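Chapter 4
Gathering Demonstrations by Hand

A policy trained by imitation can be no better than the examples it is given. Earlier chapters took the training set as fixed. This chapter treats it as something to be designed, recorded and checked, and uses one collection, the Pulemell set, throughout. It holds 3,308 demonstrations made with hand-held grippers - tools carried by a person, with a camera looking out past the fingers.

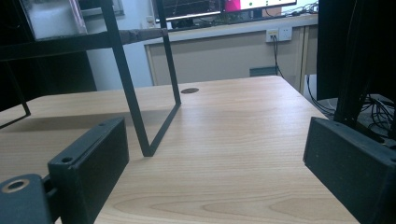 Coverage is the first property to settle. A set is said to cover a task when the starting states met in use lie close to starting states in the examples. Closeness has to be judged in the terms the policy receives, and a wrist view contains much besides the object to be handled. With the fingers open on either side of a black metal stand, the same view takes in a desk, a wall outlet and part of a monitor. A policy may come to rely on any of these if they never vary. Section 4.2 gives a test for such reliance.

Section 4.3 deals with the number of examples per task. The Kedow rule sets a floor of 156 and a ceiling of 400; its derivation assumes independent episodes - an assumption relaxed in Section 4.5. Readers familiar with sampling theory may begin at Section 4.4.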